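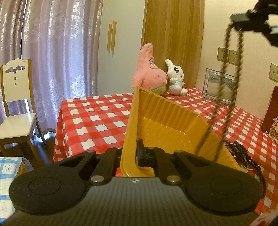
A school district that changes the language of instruction for its youngest children owes their parents a clear account of the evidence on which it acted. The Giltville district has not given one. In January its board voted to end the mother-tongue program in the first two grades and to teach all subjects in English from the first day of kindergarten. The children concerned are five and six years old. They are of an age to learn a great deal from ordinary things: a plush bunny in a striped shirt, a pink starfish in green shorts, a checkered tablecloth. Each of these can be named, compared and argued over in any language the child already speaks. The question before the district is whether a child should be permitted to do so at school.

3 min read

The program was a modest one. It served 159 pupils in 6 classrooms, most of them from families who speak Malay or Indonesian at home, with a smaller group of Hungarian speakers at the Erard Street school. Reading was taught first in the home language. English was introduced by the spoken word in the first year and in writing in the second. By third grade all instruction was in English, and no family was ever required to enroll.

The board's resolution states that the program "delayed integration." It offers no measure of delay. The only figures attached to it concern cost, and these show an annual expense of $1,941 per pupil above the district average. That is a real sum, and the board was right to look at it. It should also have looked at what the money paid for, principally the salaries of bilingual teachers who will now have to be replaced by English support staff. No estimate of that second expense was presented at the meeting.

I attended that meeting and spoke at it, as did 31 other residents. Larasati Entili, who taught in the program for most of its existence, explained how a child who can already read in one language carries the skill into the next. Sándor Sárközi, whose two daughters are enrolled at Erard Street, asked whether current pupils would be allowed to finish the sequence they had begun. He was told that the matter was administrative and would be addressed at a later time. It has not been addressed.

There are respectable arguments on the other side. Jarrah Whitelaw, the only board member to give reasons for his vote, observed that the district cannot offer the same service in every language spoken by its families, and that an arrangement available to some children and denied to others raises a question of fairness. I take this point seriously. Yet the remedy for unequal provision is seldom to withdraw it from everyone – and the children's rights instruments that most governments have accepted speak plainly of respect for a child's own language and cultural identity.

A group of parents led by Wulan Yusof has submitted a written request asking for three things: publication of the reading results for all pupils who passed through the program, a guarantee that those now in first grade may complete it, and a public hearing before any teacher is reassigned. I have signed it. Copies may be read and signed at the Sitompul reading room during its usual evening hours, and the board is expected to take up the request at its next regular session.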